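Ticket 3461
Subject: Play fruit set, pieces missing / wrong colors
Product: Velville Market Day set, tray and printed bag
Status: Reopened
Opened by: Mafalda Esteves
Assigned to: Malte Kuhlmann, Clornine customer care

Mafalda Esteves, Wednesday 9:12 am
I'm reopening this because the last answer closed it as "contents vary by batch" and I don't buy that. The listing shows a full set. Our box had two pears that don't match each other and no banana. I ordered from the Saithong warehouse page, item 202, and paid full price. Either the box was packed wrong or the listing is wrong. Which is it?

Malte Kuhlmann, Wednesday 10:40 am
Hello Mafalda, sorry for the trouble. Could you tip everything out, put what fits on the tray, leave the rest with the bag, and send one picture? Please also check for a batch sticker on the bottom of the carton. Sometimes small pieces stay in the corner of the bag.

Mafalda Esteves, Wednesday 11:25 am
I had already looked in the bag twice before I wrote the first time, but fine. Carton sticker says batch 4. Picture attached.

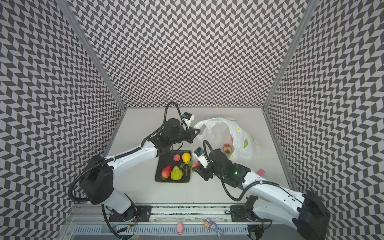

The pears are my main complaint. Your colleague told me that the set comes with one pear and that the second one must be "an apple seen from the side." I know what an apple looks like. The yellow pear is at the back of the tray and the green-yellow one is in front, next to the strawberry, so please compare the shapes and tell me again that one of them is an apple. There is a peach at the back left too, and another peach over by the bag, pink and red with a green leaf base. So that's a second peach in a different color. If the set is supposed to have doubles, the listing should say so.

Malte Kuhlmann, Wednesday 1:05 pm
Thank you, that helps. I agree both of those are pears, and I've corrected the note from the first reply. The pea-pod print on the bag matches the newer packaging. In the newer packaging the banana was replaced by a second pear. The page you ordered from still has the old picture.

Could you confirm whether the orange piece at the right edge of the tray is the carrot? I can't tell from here. The contents sheet also lists a sprig of greens, and I can see one beside the green pear.

Mafalda Esteves, Wednesday 1:30 pm
Yes, it's the carrot. Smaller than I expected, but it's a carrot.

I have a hard time with "replaced by a second pear." Who swaps a banana for a pear and leaves the old photo up? The Sturness version of this set has a banana, and it costs less. I'd like the contents sheet you are reading from, please, and not a summary of it.

Malte Kuhlmann, Wednesday 3:50 pm
Contents sheet attached to the ticket as a PDF. I've also asked the Saithong page team to change the listing photo. I can offer you one of these:
1. A banana from spare parts, no charge, and you keep everything.
2. A return of the full set with a prepaid label.

Mafalda Esteves, Wednesday 4:15 pm
Option 1. I've read the sheet and it does list two pears, but it has no date on it, so I'll believe the batch story when the listing changes — please leave this open until then.

Status changed: Waiting on spare part
Internal note (M.K.): Banana requested from spares. Listing photo still the old one at 4:30 pm. Do not auto-close.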